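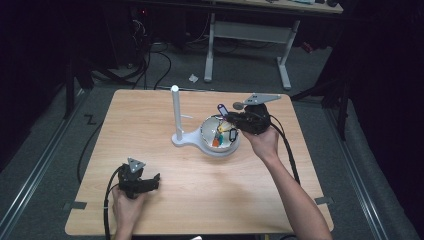 Two grippers and a bowl with key tags

Evie Ackroyd has a purple key tag to deal with, and a dark blue one beside it. Both hang over the rim of a shallow white bowl, and she is going for them with a black gripper held in her right hand. A second one is in her left.

The hand-held gripper has become a common way of teaching robot arms. A person does the job, the movements are recorded, and an arm later tries to copy them. At Skodilside, Ackroyd and Emanuel Stoica have spent since July comparing two designs, the Flolau and the Laltarlow, on small household jobs.

Key tags are among the harder ones. They are thin and smooth, and they swing when touched. "With a cup you can be a bit off and still get it," says Stoica. "With a tag you pinch the edge or you push it into the bowl."

Each design was given 700 tries. The Flolau closes faster and suited the bigger objects. The Laltarlow has narrower tips and did better on tags, but it weighs more, and Ackroyd found her wrist tired after 40 minutes. She now stops sooner than that.

Both need a cable, and both testers complain about it. It pulls at the forearm on long reaches, and Stoica has taken to draping it before he starts.

The recordings go to Paweena Boonchu, who trains the arm. She throws out any try where the grip slips, which on one bad day meant 64 of them. Her own preference is the Laltarlow, as its jaw readings are cleaner.

A lighter version is due for testing next. Ackroyd has asked for a softer handle.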